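« Le seigle, il faut l'écouter » : rencontre avec Eetu Mustonen

Il est neuf heures du soir passées quand Eetu Mustonen nourrit enfin son levain, et il faut le voir faire ! Une cuillère en bois, un vieux bocal, de la farine de seigle complète, et ce boulanger d'habitude si réservé devient intarissable. Installé à Vatport depuis 9 ans, il y prépare un pain noir finlandais dont on parle maintenant jusqu'à Dustthorpe.

« Mon levain vient de chez Heikki Miettinen, mon premier patron. Il m'en a donné une boule séchée dans un torchon, le jour de mon départ. Je l'ai réveillée avec de l'eau tiède, ça a pris quatre jours, et le cinquième, ça débordait partout dans la cuisine ! »

Chez lui, pas de levure du commerce. La pâte repose toute la nuit, puis il y revient avant l'aube, les mains mouillées, pour façonner des miches de 800 grammes, basses et rondes. Le seigle contient peu de gluten exploitable, il colle, il s'étale, il rend fous les débutants. Eetu, lui, adore ça.

« Avec le blé, on peut tricher un peu. Le seigle, il faut l'écouter. S'il fait froid, on attend. S'il fait lourd, on se dépêche. En mai, je change mes horaires presque tous les jours. » 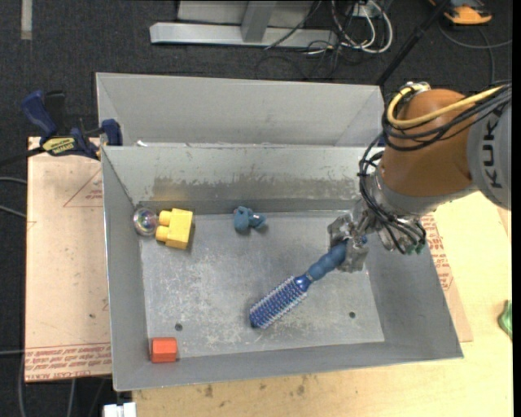
Et la cuisson ? Il commence four très chaud, puis laisse la température descendre tranquillement, comme dans les fours à bois de son enfance. La croûte se fendille, prend une couleur de café, et l'odeur (un peu de malt, un peu de miel, une pointe d'acidité) vous suit jusque dans la rue. J'en ai mangé trois tranches au beurre salé pendant l'entretien, je l'avoue sans honte.

« Il faut le laisser tranquille au moins un jour avant de le couper. Les clients n'y croient pas. Amos Calloway, qui habite en face, l'ouvrait toujours chaud sur le trottoir, et il se plaignait que ça collait au couteau ! Maintenant il achète le mercredi pour le jeudi. »

La farine arrive du moulin Turunen, moulue sur pierre, en petites quantités. Eetu la goûte crue à chaque livraison, une pincée sur la langue. Il rêve aussi de cultiver sa propre variété sur une parcelle à Fenby, avec Arvo Karppinen, qui lui a déjà trouvé des semences anciennes.

« C'est un seigle très haut, il se couche au moindre orage. Arvo dit que je suis fou. Mais il a quand même réservé le tracteur ! »

Les premiers semis sont prévus pour l'automne. D'ici là, Eetu continue ses essais : une miche aux pommes de terre, une autre au babeurre, et des galettes plates percées d'un trou, qu'on enfilait autrefois sur une perche au plafond. La perche, il l'a déjà posée.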